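From: Itsuki Okabe
To: chores-list
Date: 30 Dec 2021
Subject: Re: Re: So when does it do my ironing?

Afternoon all,

I promised the list something to look at before the year ran out, so two from the desk. The arm is the small one with WOWROBO down its side, the job is picking up coloured cubes, and yes, that is the whole job.
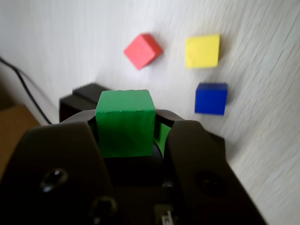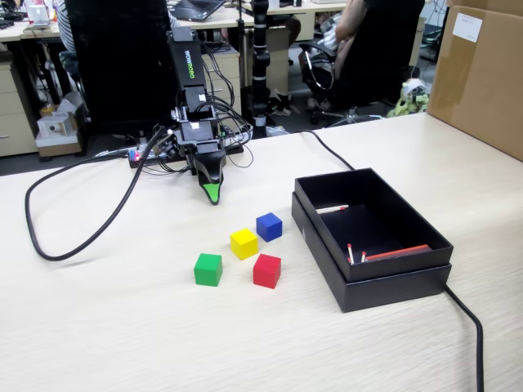
Koskela wrote, on Tuesday night:

> Itsuki, I have read this list for three winters in the hope of a machine that will empty my dishwasher. I would settle for one that did the cutlery basket. Every February someone posts a film of a robot folding a towel, and every February I go and look at the playing speed in the corner and it says times ten. My grandson could put blocks in a box before he could say the word box. Please tell me, without any maths in it, whether I should buy a new dishwasher or wait.

Buy the dishwasher.

I'm not being rude about the arm, which I like. But a block is the kindest object in the world to pick up. It has flat sides, it doesn't bend, and it doesn't mind being held a bit too hard. A fork among other forks is a different animal. It's shiny, it's caught under its neighbour, and half the time the bit you want is facing the wrong way. Then there's the wine glass, and I'd rather not talk about the wine glass.

For those who like a number, our last long run on cubes was 1,000 tries at one task: pick up the cube you're told to, put it in the box, let go. It managed 87 in a row at its best, and I went and made tea feeling like a proud parent. Then I moved the lamp. After that it missed 11 on the trot, always by the width of a finger, and always with great confidence. I moved the lamp back.

Vanik asked off-list whether more practice would cure that. Some of it, yes. We've now got 2,231 recorded goes with somebody steering by hand, and the misses are smaller and less silly than they were in the autumn. What I can't promise is that any of it carries over to a kitchen. Moving a lamp is a very small thing compared with a toddler, a wet floor and a saucepan someone has left to soak since Sunday.

On the shop floor it's a different story, and I think people mix the two up. The packing line at Clukeck has had machines shifting cartons for years and they're good at it. The cartons are all the same carton, though, and they arrive in the same place, and there's a yellow line on the floor that people stay behind. If you're willing to run your kitchen like that, I can probably help you.

Nilik's question about laundry: no. Socks, possibly, one at a time, if you lay them out flat first, at which point you may as well pair them yourself.

I'll be trying spoons next. Plain ones, all alike, laid side by side with a decent gap between them. If anyone has a set they don't care about, I'd be glad of it, and I'd suggest you don't send the good ones.

Koskela, get one with the cutlery tray at the top. My sister has one and says it's much easier on the back.

Itsuki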